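Ticket 996 – funnel tips over on the cloth (solved!) 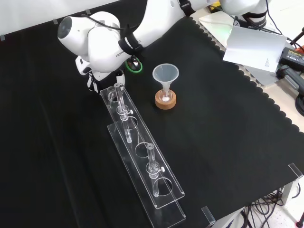
Osorent Shared Workshop / Bench Supplies Team

Status: closed
Raised: Saturday, 14:40
Item: small plastic funnel, Tusto

Problem as reported
Funnel won't stay upright on the black cloth. Top-heavy once anything goes in the bowl. Third spill this month, and dye doesn't come out of that cloth!

Tried first
Stood it in a hole of the clear tube rack. Stem goes through nicely, but the wide bowl covers the holes either side, so you lose those places. Also tried a Gulyás clamp. Far too big, it pinched the stem. Put back in the drawer.

Fix
Cork ring! We had a bag of them left over from the Elline flasks and one takes the stem perfectly. The funnel sits down into the middle and you can see through the stem to what's underneath. Lovely thing. I filled it 40 times with water on Saturday afternoon, knocked the table on purpose, and it stayed put every time.

Still to do
– The rack slides a bit on the cloth if you pull a tube out quickly. Use two hands for now.
– Cork marks if dye sits on it, so wipe it straight away.
– More rings ordered, 14 in the pack, going in the drawer under the sink.

Update, 17:15
Tested with the thick syrup as well. Slower through the stem, still no wobble. Really pleased with this one – closing the ticket. Please reopen it if yours tips.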